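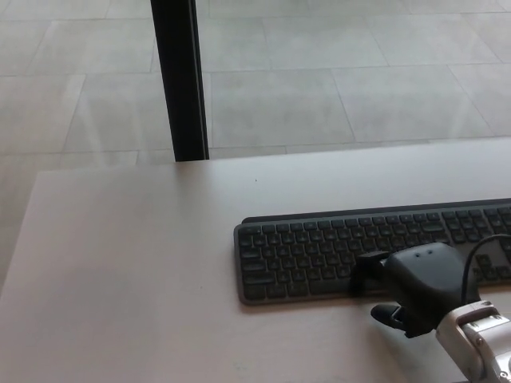
Cleaning a full-size keyboard on a shared white desk

Nundton Community Help > Offices and Study Rooms > Equipment care

Posted by Grigoris Panagiotou

I am responsible for the shared desks on the first floor of the Kneath building. Each desk has a white matt top and a dark grey keyboard of the low, full-size type, with slightly hollowed keys. Users have reported that the keys feel greasy by the end of the afternoon and that grey smears appear on the desk top where the front edge of the keyboard rests.

The present arrangement is a general surface spray, applied to desk and keyboard alike and wiped off with paper towel. I should be grateful for guidance on whether this is suitable for the keyboards, how often they ought to be cleaned, and how the smears may be removed without leaving a shiny patch on the matt surface.

Posted by Nektarios Gavalas

The spray should not be applied directly to a keyboard. Liquid will run between the keys, and on thin models there is very little space beneath them before it reaches the electrical parts. The following procedure has been in use at the Skiretti reading rooms since June and may be adopted without alteration.

Disconnect the keyboard, or switch it off if it is wireless. Turn it over above a sheet of paper and tap the back gently. Brush between the rows with a soft, dry brush, working from the rear of the keyboard towards the front. Dampen a lint-free cloth with isopropyl alcohol wipes solution or a cleaner approved by the manufacturer, and wipe the tops of the keys one row at a time. Hollowed keys hold grease in the centre, so a cotton bud is helpful on the letters in most frequent use. The smooth strip at the back requires only a dry cloth. Allow 30 minutes before reconnecting.

For the desk top, use warm water with a small amount of washing-up liquid on a soft cloth, followed by a second cloth with clean water. Cream cleaners and abrasive sponges will polish a matt finish and the mark cannot be reversed. Should a smear remain, examine the feet of the keyboard. Worn rubber feet leave grey marks, and replacement sets of 4 are inexpensive.

We clean the keyboards every 3 weeks and wipe the desks daily. The schedule covers over 100 desks and has proved manageable.

Posted by Hutik Desk Services

Agree with the above regarding the spray. Paper towel is also unsuitable as it sheds fibres which collect under the keys. Please test any cleaner on the underside of the desk first.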